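Notes from the second month of teleoperation

I said I would write something up once I had put in enough hours to have an opinion, and as of Wednesday I have logged 40 of them, so I suppose that's enough.

For anyone who missed the last post: I work three afternoons a week at Laneton, driving a pair of robot arms through kitchen chores. I hold two small leader arms, the big ones copy whatever I do, and everything gets recorded. Later somebody trains a policy on the recordings. I don't do that part. My part is picking up a banana and putting it on a plate, then resetting the table and doing it again.

The first thing I got wrong was speed. I came in thinking slow was safe, and my early episodes were very slow, with long pauses while I made up my mind about a grasp. Zofia Zieliński looked through my first batch and threw out most of it. If I stop for two seconds over the mug, the policy learns that stopping over the mug is part of the job. So now I decide before I press record. I look at the table, say the order out loud (mug, colander, plate), and then go. If I lose the thread halfway through I end the episode and mark it bad. I used to try to rescue those. I don't now.

The second thing was recoveries. I assumed a fumbled grasp ruined a take. It depends. If the gripper slips off the handle of the spatula and I come straight back and get it, Zofia wants to keep that one. If I slip and then poke at it five times, she doesn't. We have a separate tag for clean recoveries in Skedex, the labeling tool, and I forget to use it more often than I'd like to admit.

Things that are harder than they look, at least for me:

Small round objects. They roll away from the finger that touches first, so both fingers have to arrive together, and with no feeling in the hand you're judging that by eye.

Anything in a bowl. The rim is always where you want your fingers to be.

The toaster oven door. You have to pull it along an arc, and if your wrist doesn't turn with it the whole arm starts to fight you. Remedios Mangubat showed me how she does it, which is to hook the handle with one finger and let the door lead. It took me an afternoon to get the hang of it. I still do it worse than she does.

Handovers between left and right. I'm right-handed and it shows. In my first week I used the left arm to hold things steady and not much else, and a policy trained on that would have had one good arm and one paperweight.

We also did a few sessions of moving the arm by hand, where you grab it by the wrist and push it through the motion. I liked it more than I expected. You can feel when the arm is getting near a joint limit, and the path comes out smoother. The trouble is that your own body ends up in the camera view, and you can't do two arms at once without a second person. Remedios and I tried it together for the colander, one on each side, and we kept pulling against each other. We went back to the leader arms after that — no regrets.

The number people ask me about is how many demonstrations it takes. I can only say what we were asked for, which was 68 good ones per task to start with, and 3,000 for the whole kitchen set across all the operators. I thought 68 would be a morning. It wasn't, mostly on account of resets. Nearly half my time goes into putting things back in new positions, and you do have to move them. I had a habit of setting the plate down in the same corner every time until Zofia lined up my starting images and showed me. Since then I've been using a printed list of positions, and I shuffle it at lunch.

My hands are fine, since a couple of you asked. My shoulders are less fine. I raised the chair and that helped, and I take a break between batches now whether I feel like it or not.

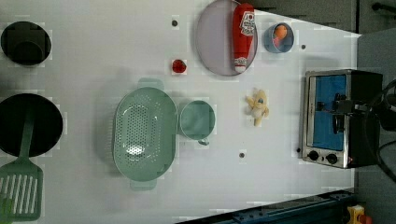
Next month we start on longer tasks, where clearing up and loading the oven get chained into one episode. Remedios thinks we should record them whole. Zofia would like them cut into pieces and joined later. I've only tried it whole so far, and my best run fell apart at the oven door.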